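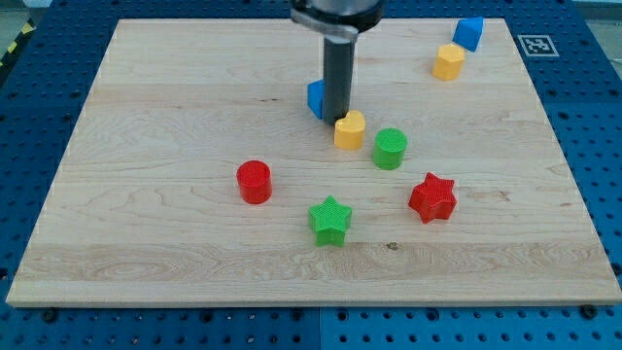

Kirnex work board bolted to a perforated table, with shape blocks and a straight tool shaft over the board.

Kirnex Work Board Set
Supplied by Fledano

The Kirnex work board is a flat wooden top for small robot arms mounted on perforated metal tables. It is intended for home builders and shared workshops where the arm stays in place and the work surface has to come off now and then for cleaning, re-drilling or replacement. The set covers the board, its fixings, the shape blocks and a printed marker. The arm, the table and the tool are supplied by the user.

Board
The top is made from pale planks glued edge to edge and finished flat. Grain, knots and darker streaks vary from board to board and are not treated as faults. Customers who run colour-based detection should set their thresholds on the board they have received and repeat the setting if the board is changed. A dark knot can be picked up as a small object under low side light. Masking that area in software is normally enough, and painting the board is not recommended as the paint wears unevenly under a tool tip.

Thickness is 13 mm. Both faces are finished, so a marked board can be turned over.

Fixing
The board is held by bolts at the corners, passed through to the holes in the table. The corner holes are slotted underneath to take up small differences in hole spacing. Fit all the bolts finger-tight, check that the board sits without rocking, then tighten in a diagonal order. If the table is not flat, use the paper shims from the fixings bag. Do not pull a high corner down with the bolt.

The bolt heads stand proud of the surface. Enter them as keep-out zones in the arm controller before the first run. Clearance of 5 mm above the heads is adequate for most arms of this size.

Shape blocks
The blocks are moulded plastic in red, green, yellow and blue. The set includes triangular prisms, cylinders, five-pointed stars, a heart and a hexagon. All have flat tops and straight sides. Some top faces carry a fine texture, which reduces glare from overhead lamps. Blocks are interchangeable between sets of the same batch; colour may differ slightly between batches, and replacements should be ordered with the batch code from the bag.

The stars and the heart have no simple round outline, so orientation can be checked as well as position. The cylinders are the better choice for a first calibration, as turning them makes no difference to the result.

Marker
One square black-and-white marker is included, printed on white card, 83 mm along the outer edge of the card. Fix it to the table beside the board and leave the board itself clear. It should lie flat and stay within view of the camera throughout the cycle. If the marker is moved, the camera-to-table transform must be taken again. Printing a replacement at home is acceptable – measure the finished print and enter the measured value, as many printers scale the page slightly.

Tool
The board was developed with a plain cylindrical shaft on the arm's mounting collar. Any straight tool with a rounded or flat end can be used. Set the tool length by lowering the tip on to a sheet of thin paper until the sheet just drags, then store the height. Take this reading at the centre of the board and near each corner. A spread of more than half a millimetre points to a tilted table or a loose collar and should be put right before any contact work.

Sharp or cutting tools are outside the intended use.

Workshop notes
Tiziana Negri built the first board for the bench arm at Hitia, a shared workshop, and it remains in use there. Her build notes are supplied with the set and cover drilling patterns for three common table types. Floor tape around the working area is advised wherever other members pass behind the bench. It does not replace an emergency stop within reach of the operator.

Wear was checked over 2000 strokes of a steel shaft along one line. The track could be felt with a fingernail but did not change the tool height reading.

Care
Wipe with a dry cloth. Keep coolant and oil off the wood. Store off the table on its edge only if supported along the full length.

Ordering
Board set, complete: 77 euros
Board only, block bag only and marker card: price on request
Aluminium collar adaptors are made by Brandão and ordered separately. State the flange pattern of the arm.
Next batch of boards: September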